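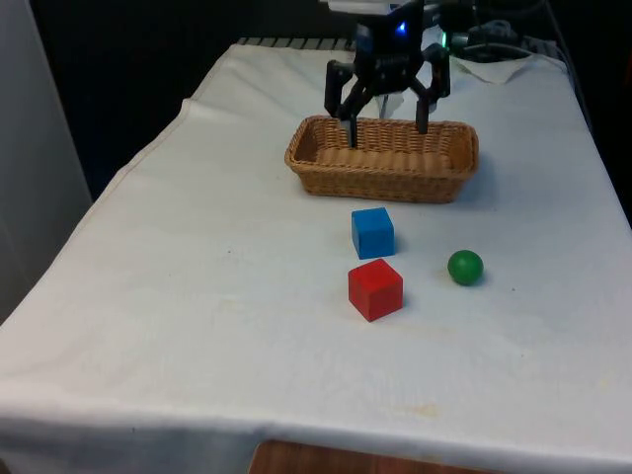
Sheyla said a basket with nothing in it was only a rumor of bread, and she wanted to know who had put it on the table before there was any.

"It's there to hold the place," Alcides said.

"And the blocks?"

He looked at the blocks. The red one and the blue one had been in his mother's house longer than he had, and they had the chips to show for it. In the Villca family they went on the table when there was an argument to settle. Red meant you wanted to speak. Blue meant you had spoken, and would now be quiet while other people were wrong. Tonight's argument was over the house on Yupanqui Street, which had 98 years on it and a roof that let in the month of April.

"Those are for later," he said.

Sheyla ran her thumb over the brownish smudge near the front of the cloth. "Is this the good one?"

"It's the white one."

"It was the white one."

She had married into the family three years ago and still believed that stains came out. Alcides's mother held that a tablecloth should remember things. She could point to a speck and give you the guest, the dish and the insult. The smudge, she claimed, was gravy, and the gravy was Uncle Wálter, who had once taken the red block at seven in the evening and not given it back until the coffee was cold.

"He's coming?" Sheyla said.

"He's bringing the bread."

She thought about that. Wálter had been asked to bring the bread to 116 family dinners, by his sister's count, and she kept the count in a notebook so that it could be read aloud at his funeral. He had brought it to two of them. One of those was toast.

"So the basket," Sheyla said.

"Holds the place."

She tugged at a wrinkle, which moved over a little and settled down again somewhere else. Then the doorbell rang, long and without shame, the way Wálter always rang it, and she picked up the red block and put it in her apron pocket.

"You can't do that," Alcides said.

"I'll give it back," said Sheyla, "when the coffee's cold," and she went to let him in.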